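2020-07-12

Long one today, so this is going in while I still remember the order of things. The bench is the tidiest it has been since May, the coffee is finished, and I have a stack of old server boards to get through before the shelf they live on can go to the next room. Donal Sheehan has been asking for that shelf very politely for a good while now, and he deserves to have it.

First job was sorting. The boards all came over together from the Passtead clear-out, packed in whatever was lying around at the time (newspaper, in two cases, which made me wince), and the labels on the boxes have very little to do with what is inside them. I went through box by box and wrote a fresh card for each one. Anything with a processor still seated goes on the left side of the shelf, bare sockets on the right, and anything I can't make sense of goes in the blue crate under the window for Donal to puzzle over. He likes that sort of thing more than I do.

The first one out for a proper look was the green Dell server board. I have a soft spot for these. They were made to sit in a rack and be ignored for years, and everything is laid out as if somebody expected you to be in a hurry when you finally opened the lid. The processor is still in its socket, so it went straight on the left-hand list. I have not tried to power it. The supply we would need is on loan to the Fiadzo people and I'd like to do the whole batch in one go when it comes back.

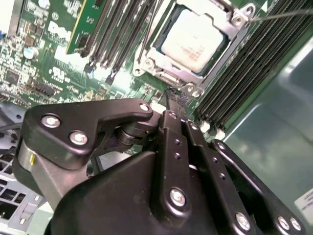

I want to write down how I'm cleaning these, partly for whoever picks up the rest of the stack and partly so I stop changing my mind halfway through. Strap on before the bag is opened, board flat on the mat, and then a good slow look under the lamp before touching anything at all. Soft brush first, always working away from the socket. I've been using the Zanov brush with the long handle, and it is lovely for getting between the memory slots, though it sheds a bristle now and again, so check afterwards. Then the hand blower. Please don't use the compressor, even turned right down. I know it's quicker.

The processors stay where they are for now. I went back and forth on this. Part of me wants to lift every one, clean off whatever paste is left and put it all back fresh, and a few years ago I would have done it without thinking. But every time a processor comes out there is another chance to bend something underneath, and we don't need them out to sort them. If the lid is too grubby to read, a lint-free wipe with a little alcohol is plenty. Write the marking on the card as it is printed, all of it, and if a character is doubtful put a question mark and move on. I'd much prefer an honest question mark to a guess, having spent most of an afternoon last year chasing a part number that turned out to be my own bad handwriting.

The bare sockets need more care than the full ones – a cap on every one before the board leaves the mat. We have a bag of 200 caps from Arix, and so far they fit everything I've tried them on, which was a happy surprise, as the last lot were miserable. There is a second bag in the drawer with the cable ties if that one goes missing, as bags do here.

Cable bits, sleeving, spare heatsink screws and so on are going into the small trays next to the lamp. I haven't tried to match them to boards. If a scrap of sleeve is too frayed to use again, bin it and don't feel bad about it. I have a terrible habit of keeping such things and the bottom drawer is proof.

A few things left hanging. The antistatic bags are running low, and I'd like the bigger size this time so that we aren't folding corners over. Donal thinks a box of 500 is too many and will sit there until we both retire, but they keep well enough and the smaller box costs nearly the same. I'll let him win if he finds a place that sells them loose. The mat needs its ground lead looked at too, as the snap at the corner feels tired. I've wrapped a bit of tape around the lead so it can't be missed.

Stopped for the evening with the left side of the shelf in good order and the right side barely begun. The cards are in the tin, pencil in the tin as well. Please put the pencil back.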